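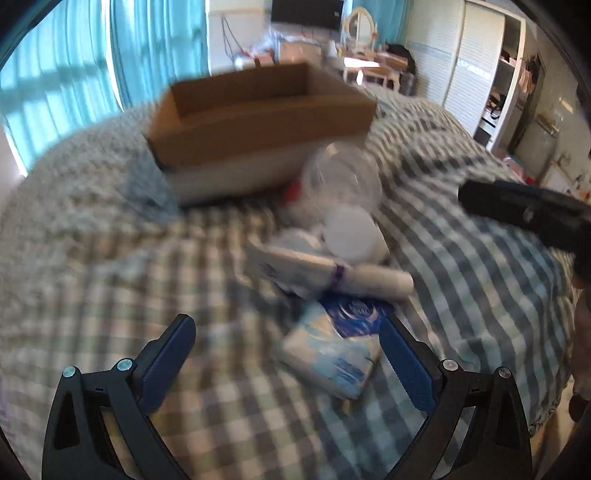

Rules for handling work get written at a desk, and I should know, because I've written plenty of them there. My first house rulebook (for a small automation outfit called Karkik) said that every object had to be "presented singly on a firm, level surface." I was very proud of that sentence! Then I started visiting the homes where the work got done, and I met the bed. A squeeze tube lies across a white jar, a soft pack of tissues or wipes sits at an angle right up against it, there's a clear plastic container behind, and under all of it the bedspread is rumpled into ridges. Not one item there is presented singly, and the surface is about as firm and level as a plate of mashed potatoes. My rule had nothing useful to say about any of it.

Chapter 7: Writing Rules People Can Follow

So that's where we're going in this chapter. In the last one we looked at the big safety standards for fixed cells, with their fences and light curtains and locked gates. Those documents are good at what they do, and I'm not going to pick on them. But they mostly assume you own the room. Once the gripper leaves the cell and goes into somebody's bedroom, you're left with a mix of general safety duties, privacy law, and whatever your own organization has bothered to write down. I'll call that last layer "practice rules" from here on, and most of you will end up writing some, even if your job title has nothing to do with standards.

I learned most of what I know about practice rules from Titilayo Haruna, who ran the home program at Brestinham when I was there. She'd collected 935 session reports by the time I joined, and she made me read the lot before she'd let me change a word of the operator guide. (I complained for a week. She brought me more coffee and another folder.) The guide was 155 pages long. Operators had it in their bags, and what they used was a card they'd made themselves, with 3 lines on it:

Ask before you move anything.
Know where the fingers are before you close them.
Stop if a person reaches in.

I think that card is a better piece of standards writing than anything I'd produced up to then. Each line tells you what to do, and you can tell from the side of the room whether it's being done. Compare my old "firm, level surface" rule. An operator standing next to a bed has two choices: ignore it, or go and clear a table in a house that belongs to somebody else. Both are bad, and the second one breaks the first line of the card.

Now, you might be thinking that the answer is to write looser rules. I thought so too, and I went through a phase of putting "where practicable" at the end of everything. Please don't! Catherine Cruickshank, who audited us at Rosenthal, used to circle that phrase in red and write "says who?" next to it. If a soft surface is allowed, say so, and say what changes when you use one. Things sink and roll on bedding. A tube can be wedged under its neighbor where the operator can't see it. So our later rule went like this: "Soft surfaces are permitted. Before the first grasp, the operator checks that the target can be lifted without dragging another item." It's longer than the old one, and it got followed.

Personal items need the same plain treatment. Creams, medicines, letters and anything with a name on the label all turn up in ordinary rooms, and so does the rest of the household's stuff in the background. Decide early what may be handled, what may only be recorded, and who gets to say no. At Ilex we let the resident set those limits before the equipment came out of its case, and we wrote them on the session sheet in the resident's own words.

You'll need a pencil for this chapter. We start with the difference between a requirement and a recommendation ("shall" and "should," if you like the official words), then work through surfaces, clutter, people nearby, and consent. The longest section is on rewriting, and it uses my own old rules as raw material, mashed potatoes and all. Before you turn the page, find one safety rule posted in your lab or workshop and copy it down exactly as it's written. We'll take it apart in Section 7.1.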